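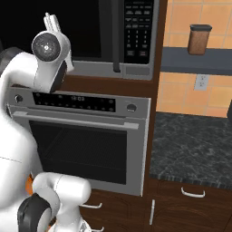
Figure 1. Simulated kitchen, arm at the microwave above the wall oven.

Progress report to the Sollham Fund
Project: Puvora - household assistance in kitchens, planning phase
Prepared by: Mattes Lenz, project lead
August 19, 2021

1. Where we are

In our last report, from May, we promised a decision on the arm and a first version of the equipment budget. The decision on the arm is made. The budget is ready except for one item, the gripper fingers, and I explain this in section 3.

The work since May was done in simulation, as agreed with you. No hardware has been ordered and no money from the equipment line has been spent. I mention it at the beginning because the Fund asked for this point twice in the last call, and I understand the concern.

2. What the simulation told us for the purchase

The kitchen model has a tall cabinet column with the microwave over the oven. We chose this layout on purpose. A built-in microwave is high, and for the arm it is the most demanding place in the room. The handle of the microwave is vertical and the handle of the oven is horizontal, so the wrist has to turn between the two tasks. The drawer pulls under the oven are low, and they ask for the opposite posture.

We ran 419 trials in this kitchen. In 300 of them the arm started from the position that the supplier recommends, and in the rest we moved the base closer to the counter. From these runs we take the following for the planning:

The shorter arm from Valto is not suitable for us. It can reach the microwave handle, but then it is almost straight and cannot pull the door open in a controlled way. In the May report I wrote that this arm would probably be enough. This was too optimistic and I correct it now.

The longer arm from Kettler opens the microwave door and the upper drawer without moving the base. For the lowest drawer the base must go back a little, and this is acceptable.

The elbow needs more free space than we planned. In 33 trials it touched the cabinet fronts or the edge of the countertop. In the simulator this costs nothing, but in the test room it would mean a damaged arm. We therefore added a padded cover for the elbow to the budget.

3. Equipment budget

The arm: one Kettler arm, long version, with controller. The offer is in writing and is valid until the end of the year. The price is inside the amount you approved.

The base: we asked for the simple base with manual height setting. The motorized column is nicer, but we could not show in the trials that we need it.

The gripper: one parallel gripper with a spare. The standard fingers are slim and they go well behind the handles. For the round knobs on the oven they are not good, the knob turns out of the grip in many trials. Kettler can make wider fingers, but the offer has not arrived. I wrote to them again last week. Please treat this line as open. I have reserved up to 200 euros for it, and I will report separately if the offer is higher.

The test kitchen: we want to build only one column and a short piece of counter, with used appliances where it is possible. A complete kitchen was in the first plan, and I propose to remove it. The money saved can stay as reserve for repairs.

Service: the first year is included in the offer. For the second year we have no firm price, and I would like to discuss with you if it should be part of this grant or the next one.

4. Problems and risks

The simulated doors open more easily than real ones, I am quite sure. We set the door resistance from our own estimate and have not measured it. If real doors are much harder, the longer arm still has enough force according to its data sheet, but the fingers could slip. We will measure a microwave and an oven before the order is signed - this takes two days and needs only a hand scale.

Delivery time is the second risk. Kettler gives fourteen weeks and does not want to promise less.

5. What we ask from the Fund

We ask for your approval to order the arm, the base and the gripper with standard fingers, and for your agreement that the test kitchen becomes smaller as described. The door measurements will be sent to you as soon as they are done, together with the raw table of the trials.

Mattes Lenz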